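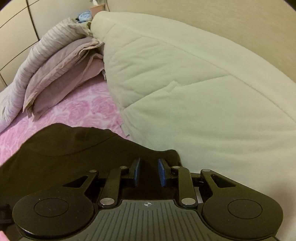
26 October 2019, bedding, second room

Started with the bed because everything else was waiting on it. On it at the start: the large pale green quilt, the sheet with the pink roses, two pillows (mauve-beige, no cases to match that I could find), the long striped bedding roll, and a dark piece of clothing or cloth that had to go somewhere else before anything could be folded.

Scale check first. The kitchen scale from Pliklow reads 59 g with nothing on it, same as last time. Subtracted by hand. Still needs a new battery or a new scale.

Weights

Pillow A: 900 g
Pillow B: not the same as A, forgot to write it down before it went in the bag. Redo.
Quilt: too big for the kitchen scale, hangs over the sides and touches the table. Use the hook scale.
Striped roll: left for next time, see below.

Folding the quilt

Tried it two ways. Halves first, lengthwise, then in thirds from the foot end. Makes a block that sits well on the lower shelf but the top layer slides when you pull anything out from under it. Second way: thirds lengthwise, then rolled from the head end with a knee on it. Smaller, but it opens up again within a few minutes unless it is tied. Used the flat cotton tape from the Paulauskas box, one turn near each end. Do not use the elastic cord, it leaves a crease that was still there after a night on the line.

Keeping the first way for the shelf and the second for the trunk. Margus Kļaviņa prefers the second for everything. He can tie them, then.

Sheet

Folded corner into corner, flat on the bed, not held up in the air. One person can do it that way if the bed is clear. Long side came to 173 cm on the tape after the first fold, which means it is the narrower kind and belongs with the single sets. The shelf label said double. Label changed.

Check the other patterned sheets against their labels as well. I suspect the whole pile got mixed at the last wash.

Pillows

One per bag. Two in a bag saves space but they come out with a dent down the middle and take most of a day to recover. Bags from Griludeo, the ones with the zipper on the short side. The long-side zipper ones catch on the lining, put those aside for towels.

Striped roll

Did not unroll it. Wants a dry day and the long table, and the long table has the curtain hems on it until Margus finishes. Looked in the ledger for when it was last aired and the line is blank. Penciled in a question mark.

Dark cloth

Goes to the clothing pile, not with bedding. Sort when we do the coats. Dark things shed on the pale quilt and it takes forever with the brush, so from now on nothing dark gets put down on that bed while bedding is out.

Shelf

Lower shelf: quilts, folded side to the front.
Middle: sheets, singles left, doubles right.
Upper: pillows in bags. Top shelf is too high for the heavy things, moved the wool blankets down last week and it is much better.
Left-hand end stays clear for the roll.

Inventory line for the ledger is 1,201, continuing from the Grirkolness lot. Skip no numbers this time. There is a gap in the previous pages that I spent most of an hour trying to explain and couldn't.

Left to do

Pillow B weight.
Quilt on the hook scale, get the hook back from the shed.
Air the striped roll.
Go through sheet labels.
More cotton tape, the wide one. Ask Paulauskas if they still sell it by the reel.
Battery for the scale.

Added later: Margus says the hook is not in the shed, it is behind the door in the wash room. Also he wants the tape cut longer so it can be tied in a bow and undone without scissors. Fine. Cut the next ones a hand longer.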